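Flirari Trajectory Tools
Software for turning hand-held gripper recordings into robot training data

Overview

Flirari is a command-line toolset and viewer that takes raw recordings from hand-held grippers and writes synchronized, checked episodes for policy training. It handles camera pose estimation, jaw width recovery, time alignment, segmentation and export. It does not train policies and does not drive an arm directly, though the replay module can send finished trajectories to a motion planner through a socket interface.

Flirari is developed by Naston. The current release is 11, published Sep 25, 2023. Projects made with release 10 open without conversion. Older projects have to be passed through the migrate command first.

Modules

Ingest. Reads video and inertial data from one or two grippers per session. Both streams of a two-handed session are placed on a common clock. If the recorder did not write hardware timestamps, ingest falls back to motion correlation and marks the session as "soft aligned" in the log. Soft aligned sessions can be excluded at export with a single flag.

Pose. Runs visual-inertial tracking over each stream and writes a six-axis tool pose for every video frame. Loop closure is on by default. In two-handed sessions the relative pose between tools is solved after the individual tracks. A session with no shared view between the two cameras will keep independent origins unless a room map is supplied.

Width. Estimates jaw opening from the finger positions in the image. A calibration file is needed for each gripper model. The file stores the linkage geometry and the image region in which the pads travel. Recalibrate after changing pads.

Segment. Cuts a session into episodes using jaw closing and opening events, tool speed, or marks entered by the operator. Thresholds are set in the project file and can be overridden per session.

Review. Desktop viewer with video, pose track and jaw width on one timeline. Episodes can be trimmed, labeled, split, merged or rejected. Every edit is kept as a separate layer over the source recording, and the source recording is never written to.

Object handling in household sessions

Small items held over a container are a difficult case for event-based segmentation. The width signal may be almost flat during the hold, and the release may take only a few frames. Thin trailing parts, such as a plant stem, can be mistaken for part of the finger edge and pull the width estimate low. Release 11 adds a pad mask to the width module to limit the effect. In the review window, the operator should confirm that the width curve follows the pads and does not follow the object.

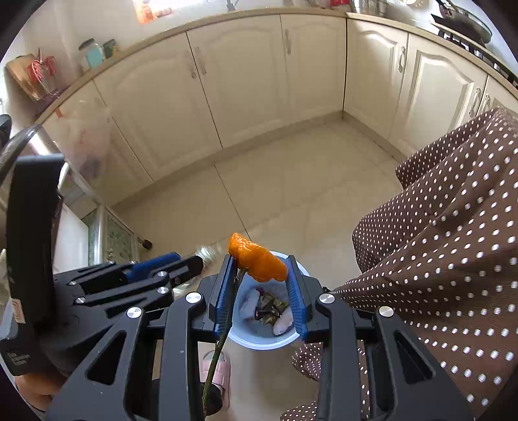

Can Flirari be used with recordings that have no depth channel?

Color video and inertial data are enough for all modules. Depth, when present, is carried through to export unchanged and is used only for the optional collision check in replay.

Two-handed sessions and idle tools

When two grippers are recorded, the segment module treats each as a separate source of events. An episode may be assigned to the left tool, the right tool or both. By default a tool that is in view but shows no jaw event within the episode window is exported with its pose track and a role value of "idle". Set idle_policy to drop if the training code expects a single arm.

The tracker masks the second tool whenever it enters the first camera's view. Without the mask, features on a moving tool can be taken for fixed background and cause drift. Loose fabric, clothing and the operator's own feet cause the same problem. The dynamic region filter covers these cases but must be turned on in the project file, as it adds to processing time.

Bright patches on counters and glossy cabinet fronts reduce the number of usable features. If the track quality value falls below 600 on the internal scale of 0 to 1000, the affected span is marked amber in the viewer. Amber spans are exported by default.

Replay and planning

Replay converts a tool trajectory to joint targets for a given arm model. It checks reach, joint limits and joint speed, and reports the first frame at which a limit is broken. The planner interface was written against the Erkell motion server and listens on port 1414. Other planners can be connected with the adapter template in the tools folder.

Export

Episodes are written as chunked arrays with a plain text index. Image size, frame rate, rotation format and coordinate origin are set at export. An export can be repeated from the same project with different settings. The index records the software release, the calibration files used and the full list of edits.

System requirements

64-bit Linux, 32 GB of memory, and a graphics card with at least 8 GB for the pose module. All other modules run on the processor alone. The viewer also runs on Windows.

Licensing

Sold per workstation, with one year of updates. The command-line modules can be run on a cluster under the site license. Site licenses are handled by Dow, our distributor, and include installation support.

Known issues in release 11

Merging two episodes with different role values keeps the role of the first.
The viewer does not refresh the width curve after a calibration file is replaced. Close and reopen the session.
Migrate stops on session names that contain spaces. A fix is planned for October.

Related downloads

Release notes
Calibration target, print file
Planner adapter template
Project file reference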